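Teaching the Needle Driver: Gallery
Stokley bench, Ornerar project
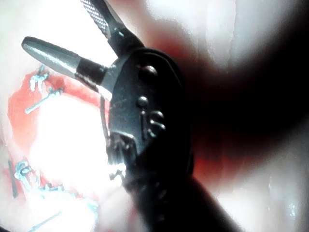
The Ornerar project records people sewing with a remote-controlled instrument and uses the recordings to train a controller that can do short parts of the job by itself. The operator sits at a console with two hand grips and a foot pedal. Whatever the hands do at the console, the instrument does at the bench, at a smaller scale. Every run is saved as video plus the position of each joint, and the jaw opening is saved with it.

Work began at the Gralten site and moved to Stokley in May, when the second console was ready. The set now holds 3000 recorded runs. Of those, 2780 passed review and are used for training. The rest are kept in a separate folder with a short note on each one, usually a dropped needle or a thread caught on the jaw hinge.

Pictures on this page can be reused with credit to the Stokley bench. Larger copies are available from the project office. Notes on the work follow, in the order an operator learns it.

Viewing the work
The wrist camera sits close to the jaws, so the instrument takes up a good part of the view. Operators complain about this for the first day or two and then learn to work around the housing. Bright reflections are common, and we left them in the training set – the controller has to cope with them too.

Jaws
One jaw face has a fine crosshatched texture for holding the needle. New operators tend to squeeze too hard. The console has no force feedback, so they learn to judge grip from how the needle sits and how the thread moves behind it.

Thread
Pale thread is hard to follow where it crosses a glare spot. Reviewers mark both ends of a strand by hand wherever they can find them and leave the middle blank if it can't be seen. Guessing at the hidden part made the early labels worse.

Knots
A knot is recorded as a run of its own, separate from the stitch that comes before it. The operator makes the first loop, pulls it down, makes the second loop the other way and pulls again. Short ends are left standing so the reviewer can find the knot later. Knot runs are the largest group in the set, at 1326.

Pedal
Pressing the pedal disconnects the hands from the instrument so the operator can move back to a comfortable position. Good operators use it often. We mark each press in the log and remove the still time before training, otherwise the controller learns to stop and wait in odd places.

Hand guiding
Some moves are easier to show by hand than from the console. For these the arm is set loose and a person takes hold of it well back from the tip and walks it through the path slowly. The approach to the first stitch was taught this way, in 22 passes. The stitches themselves were all done from the console.

Taking over
When the controller runs by itself, an operator stays at the console with both hands on the grips. Squeezing either grip returns control at once. The seconds before and after a takeover are saved and reviewed first, and the correction goes back into the next round of training.

Reviewing
Each run is watched once at full speed and once slowly. The reviewer marks where a grasp starts, where the thread goes tight and where the jaws open. A run with a poor stitch can still pass if the motion is clean and the fault is marked. Two reviewers look at anything that has been marked as doubtful.

Cleaning up
Jaws and hinge are checked for loose strands at the end of every session, and the camera window is wiped with a dry cloth. The joint zero is then set again using the Flanagan fixture. Skipping this step cost us most of a morning's recordings at Gralten, and it is now the last line on the session sheet.

Gallery maintained by the Stokley bench. Requests for the session sheet or the review guide can go to the same office.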